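Bench 2, Lornwood shop
1 May 2021, entry by O. Juntunen

Came in on a Saturday because the building is quiet and the arm is not. The squeak from last week is still in the wrist. It goes away whenever Iida is in the room, so she continues to believe I made it up.

Started with the gripper. Reijo's note said "fingers a bit off, works fine," which in Reijo's handwriting can mean anything up to and including fire. Closed it on the feeler gauge and the left finger arrived first, by enough to see. Took both fingers off. One mounting screw was finger tight. The other three had threadlocker on them, so somebody ran out of either threadlocker or interest. Cleaned all four, put them back with the blue stuff, crossed pattern, small torque driver. The big one lives in the other building now and I have stopped asking.

Zeroed the gripper with the fingers closed on nothing, then again on the gauge block. Second zero agreed with the first. Third one did too, so I quit while ahead.

Cable: Kalevi wants it inside the sleeve, Thierry wants it outside where he can see it rub. It is outside. I gave it more slack at the wrist and ran the last joint end to end, slow, with my hand near the stop button. No snag either way. If anyone shortens that loop again to make it look tidy, please come and do the next cable swap yourself. The last one took a whole afternoon and the spare came from Tuominen with the wrong connector.

Logged hours since last grease: 800. The sheet in the Sellow binder says grease at 800, so for once we are on time, by accident. Did the wrist only. The shoulder needs the panel off and the panel needs the hex key that Iida took to Dridusville. The squeak is lower in pitch now. I am calling this progress in the log and nowhere else.

Speed cap set to 300 mm/s for all table work until the finger screws have had a week. It was at some heroic number before. Changed it in the table profile only, so the rack profile is untouched, Kalevi, before you write to me.

Table calibration next. Touched off at the usual points, worst error 0.47 mm, back corner as always. That corner has been wrong since August and I suspect the table more than the arm. Left it alone. Shimming it is a job for two people and one of them should be patient.

Then on to the pick set. Same plate as ever, plus the red scissors, which are the part everyone hates. Going for the handle loops with the blades pointing away from the base. Approach height dropped a hair after the new zero, since the old value was tuned around a crooked finger.

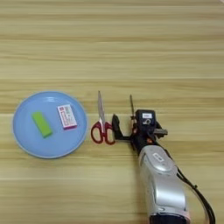
Finger beside the right handle loop. Green block and small box on the blue plate.

Ran 17 tries at the scissors and wrote them all on the sheet, including the ones I would prefer to forget. The misses mostly pushed the loop sideways, so I would look at the approach angle before touching grip force. Reijo, that is a hint.

To do:
Shoulder grease when the hex key comes home.
Recheck the finger screws next week, all four.
Order the right connector. Read the part number out loud to Tuominen this time.
Back corner of the table, if Thierry is feeling patient.

Arm parked, brakes on, air off. Squeak still there on the way to park, very faint. Iida has been informed by text and has not replied.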